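ROBOT MANIPULATION LAB – Handout 4
Two arms, one mat: sorting and assembly with toy parts
Nhyira Abubakari, room 509
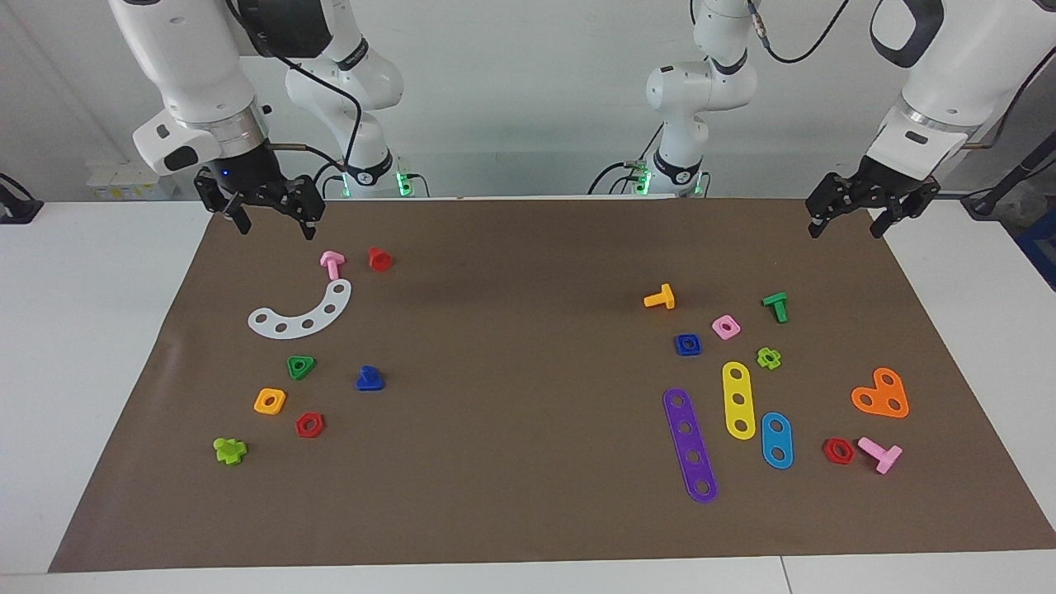 What do I have to hand in for this unit?
One lab sheet per pair, one log file per trial, and a short writeup, two pages max. The writeup is where most of the points are so don't leave it for the night before.

Posted 11/25/20. Replaces the older version, throw that one out. Changes are in the grading part and the reset part.

What we covered last time

Joint space vs. task space. Gripper frame. Why the same point on the mat has different numbers depending on which arm you ask. Left and right always means the ROBOT's left and right, so if you stand facing the arms they are swapped for you. Half the class lost points on this on quiz 2. Write it on your hand if you need to.

Why toy parts

Cheap, bright, and every shape is a different problem. Hex nuts are easy, parallel sides, the fingers find them. Triangular nut is bad – no two sides are parallel, so it turns when you squeeze and you have to decide where to push. Flat strips are low to the mat, so fingertip height matters more than for anything else. The pegs are two problems in one, a peg standing up is one grasp and a peg on its side is a totally different one. The heart plate, we'll see. Forough Rahimi's group tried it last year and their notes are in the shared folder under Terkar (name of the old project, don't ask).

Terms you need

Parallel gripper: two fingers, they open and close along one line. You choose the line by turning the wrist.
Approach: the path in before contact. Straight down for now.
Pre-grasp: where you stop above the part before going in.
Handoff: one arm gives the part to the other. Needs both arms in the middle, so this is also where collisions happen.
Reset: putting the parts back out for the next trial. Counts as part of the trial!! See below.

Task A – single arm

Each arm works its own side only. Pick a nut, lift, hold, set it back down inside its own side. Then a standing peg. Then a strip. 10 trials per arm. A trial is a success if the part leaves the mat and comes back without being dropped. If it slides first and then you get it, still a success but write "slid" in the notes column.

Task B – handoff

Right arm picks up a strip from its side, brings it to the middle, left arm takes it by the free end. Right arm opens only AFTER the left has closed. Sounds obvious. Check your code anyway. Long strip first, it gives both grippers room. The short one is extra credit and honest attempts get partial.

Task C – peg through strip

Strip flat on the mat, one gripper holding an end down, other gripper puts a T peg in a hole. You will miss at first. The peg has to be straight up and down when it reaches the hole, a small tilt is enough to jam it. If it jams stop, back up, go again. Do not push harder.

Keep the middle of the mat clear before B and C. Anything left there is going to get dragged.

Reset rules

Scatter by hand, don't line things up. If every part sits in the same place every time you are testing your memory of the numbers and that is all. Keep two groups, one for each arm. Smooth the mat down before you start, a fold under a strip changes the height and your fingertips will hit or miss.
Arms up and stopped before anybody reaches in. No exceptions, I will end your session.

Logging

Trial number, arm, part, shape, start pose, result, notes. Color goes in the notes, not in the part name, becuase the parser only knows shapes. Save after every trial. The lab machine goes to sleep after 60 minutes and it has eaten people's work before.

Grading

Lab sheet – completeness only
Logs – have to load without me fixing them
Writeup – what failed and why. A group with lots of failures and a good explanation does better than a group with none and half a page of nothing

If more than 60 percent of your Task C trials fail thats fine, say what the failures have in common. Angle? Height? Grip slipped? Pick one and show it from the log.

Reading

Nirndale notes, the section on grasp choice, skip the proofs
Hà handout on two-arm timing, all of it
Enville worksheet, first page, bring it filled in

Next time

Force limits, and how to tell the peg is in the hole without looking. Come with one Task C failure you can describe out loud. Final demos are in December, sign up sheet is on the door, slots are per pair.

Questions to Nhyira by email, or to Forough during open lab. Put the handout number in the subject line.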